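Thread time! We finally wrote down our house rules for the two-arm block stacking bench at Tallham, and people keep asking, so I'm posting them. Cor Verbruggen gets credit for most of the wording, I get blamed for the typos.

1/ One arm works, the other one waits with its fingers open and off to the side. Sounds obvious, right? We had 39 runs in the log before anybody put it in writing (yes, I'm embarrassed).
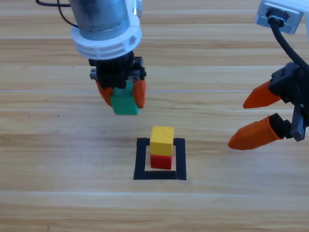

2/ The tape square is the build zone. If a stack goes up outside the tape, the run gets tagged as a miss, even if it's a gorgeous stack. Maarten Baert and I argued over this one for most of December and he won.

3/ Crooked is fine! Top cube hanging over a little still counts as stacked. What we don't allow is reaching in by hand to straighten it mid-run. Hands stay out until both arms are parked, no exceptions, and that includes me.

4/ Before closing on a cube, stop with a finger on each side and wood showing in both gaps. Then close. I hold that pause for 2 seconds on the Lavik checklist, and I'd love to hear what other labs use. 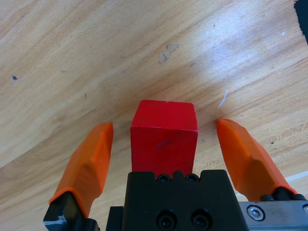
5/ Scuffed blocks stay in rotation. Chipped ones go in the Harju bin. If you can't decide, ask the person next to you and write down what they said.

6/ Every rule gets reread when somebody new joins, and they're allowed to cross out 2 of them if they can make the case. Cor's already lost one that way, haha. Send me yours, I'm collecting!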